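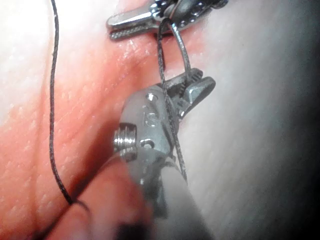
4. Experimental Evaluation

4.1 Setup and data

We evaluate Gutlow, the segment-level suturing policy introduced in Section 3, on synthetic tissue pads with two robotic instruments working together. The policy receives a view of the workspace from a fixed camera and a closer view from a small camera at the instrument wrist. It returns motion commands for both arms. No depth sensor is used, and the policy is given no model of the pad or of the thread.

Training data consist of 741 teleoperated demonstrations recorded by 3 operators. Each demonstration covers one throw and is divided by hand into segments: needle pickup, insertion, extraction, handover, and thread pull. Segment boundaries were marked by Adesuwa Onyeka and checked by Ghazal Moradi, and disagreements were settled by viewing the recording together. We kept demonstrations in which the operator dropped the needle and recovered it. Leaving them out, as we did in an early version of the data set, produced a policy that stopped moving after its first failed grasp.

Pads were reused across demonstrations, so the policy had to cope with surfaces that carried marks from earlier work. The position and angle of the pad were changed between sessions. The lighting was not held fixed.

4.2 Baselines

Two baselines are reported. Plustby is a single policy trained on whole throws, with the same image encoder and the same number of parameters as Gutlow. Naseri uses our segments but switches between them on a fixed timer, with durations set to the median of the training data. Both were trained on the same demonstrations and for the same number of steps. Neither baseline was tuned further once testing had begun.

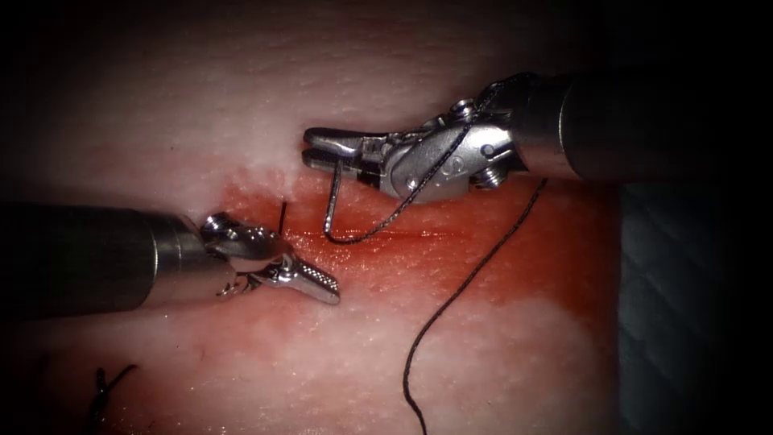
Each method was then run on the same set of starting conditions. A trial began with the needle already held by one instrument and ended when the needle had been passed through the pad and taken up by the other, or when the time limit was reached. The operator at the console could stop a trial at any point but could not correct it. Stopped trials were scored as failures, whatever the reason for the stop.

4.3 Results

We ran 200 trials with each method. Gutlow had the highest success rate of the three, and the gap was widest in the handover segment. Plustby often reached the needle at a usable angle and then closed its jaws too early, pushing the needle away from the receiving instrument. Naseri failed in a different manner. When insertion took longer than the median, the timer moved on to extraction while the needle tip was still inside the pad, and the receiving arm closed on nothing.

Thread contact remained the main source of error for our own method. Of the Gutlow trials that failed, 24 involved a strand that had looped over an instrument wrist before the handover was finished. The policy does not represent the thread in any direct way - it sees the strand only as part of the image - and it made no clear attempt to free itself once a loop had tightened. Operators in the demonstrations usually cleared such loops with a small turn of the wrist. That motion is present in the training data, but it is brief and varies a good deal from one operator to the next.

Figure 3. A curved needle held in the closed jaw tips of the upper instrument, with its point inside the incision region of the practice pad.
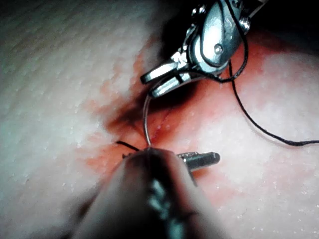
Does the handover gain come from the wrist camera alone?

The gain depends on both the wrist view and the learned switching between segments. When we removed the wrist view and retrained, handover success dropped but stayed above that of Plustby. When we kept the wrist view and replaced the learned switch with the Naseri timer, most of the gain was lost.

4.4 Limits of the evaluation

All trials used one type of needle and one type of thread. The pads do not bleed, swell, or move with breathing, and their resistance to the needle is more even than that of living tissue. We make no claim about clinical use. A second test on the Garnivico bench, which adds a slow periodic motion under the pad, was started in January and will be reported separately.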